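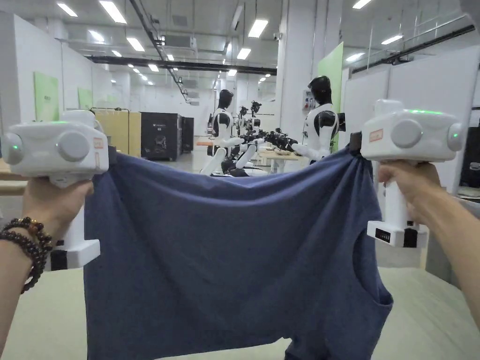 Folding and handling tips for a shift that shares the floor with machines

Our fold room at Du Plessis has changed a fair bit since the Drundik line went in. The machines now take most of the plain towels and pillowcases. T-shirts, anything with a collar and anything stretchy still come to people, and part of each shift goes to demonstrating folds with the hand grippers so the line can learn them. These tips come from the people doing that work. Most of them apply to folding at home too.

Setting up

Clear the table before you start. A stray sock or coat hanger near the work will end up in the fold.

Set the table height so your elbows sit just below a right angle. Gripper work is slower than bare-hand folding and you will feel a low table in your shoulders by lunch.

Take off rings that catch on knits. Wipe the table at the start and again after 100 garments, more often if you have been on fleece.

T-shirts

Pick the shirt up by the shoulder seams, one in each hand, and let it hang. Give it one gentle shake. Two or three shakes will twist the side seams.

If you are using grippers, pinch on the seam itself. The single layer beside it stretches and leaves a small peak in the cloth, and on jersey that peak stays until the next wash.

Pull sideways until the wrinkles soften, then stop. A slight sag across the top is fine. A dead straight edge means you are stretching the neck.

Lower the hem to the table first and lay the body down away from you. Smooth from the centre out with the side of your hand.

Fold dark colours inside out if they are going into storage. Lint shows less and the front doesn't get a shiny crease.

Looking after your hands

Squeeze only as hard as the cloth needs. New starters grip the handles far too tightly and are sore by the second day.

Swap to bare-hand sorting after 70 garments. This used to be left to each person. It is now on the roster, and the wrist complaints have dropped off.

What has changed in the jobs

The fold room used to be paid by the piece. We went to a flat hourly rate in December, as demonstration folding can't be rushed and people were losing money on it. The room puts through 3,000 pieces on a full day, with 2 people on checking who used to be on towels. Checking is easier on the back and harder on the eyes, so take the bench near good light if you have the choice.

Some of us miss the towels. They were easy and you could talk while you did them.

If a fold from the line looks wrong, put it in the Skullasetti tub with the label facing up. Please don't refold it and send it through, or the fault never gets logged.

Last updated: December

Related tips
Getting lint off dark knits
Storing winter woollens without mothballs
Labelling tubs so the labels stay on
Cleaning the Lemow steam press
Folding a fitted sheet on a small table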